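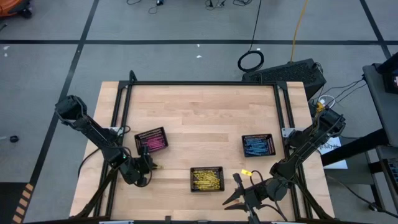 Lamville council and the gas interconnector vote

gridwatcher_n
Posted 25 Aug 2022
The Lamville council voted to ask the ministry for a delay on the Jugah interconnector. The opposition bloc says this hands leverage back to the supplier. The governing party says the contract terms were never shown to the council in full. Has anyone read the annex?

pelmet80
I read it. 461 pages, and most of it is tables. The part people are fighting over is the transit fee, which goes up after the first 20 months. The opposition signed off on the same clause when they were in government.

tarn_road
They signed a draft. The clause was changed later and the fee was tied to volume. Not the same thing.

pelmet80
Page 219 has the old wording next to the new one. The volume link is in both.

tarn_road
The link is in both but the floor price isn't. Without a floor the operator can cut flows and we still pay. That was the whole argument in the chamber.

oxbow
I don't see what a delay gets us. Monier gets its gas through the same line and their parliament already ratified. If we stall, they sign a separate deal and we lose the joint rate.

gridwatcher_n
Monier ratified with a side letter. We could ask for one too. Asking costs nothing.

oxbow
It costs the winter. Storage is at 80 percent and the line needs testing before it carries anything.

marl_and_clay
80 percent is fine for a town this size. My problem is that the ministry sent the annex two days before the vote. Whatever you think of the fee, that is a bad way to treat a council.

pelmet80
Agreed on that. I would still have voted no on the delay.

tarn_road
And I would have voted yes. The ministry has until the end of the month to answer.

Related threads
Jugah transit fee: old and new wording
Lumier district heating prices
Who sits on the Lamville energy panel?
Monier side letter, full text

This site uses cookies to keep you logged in. By continuing to browse you accept our cookie policy.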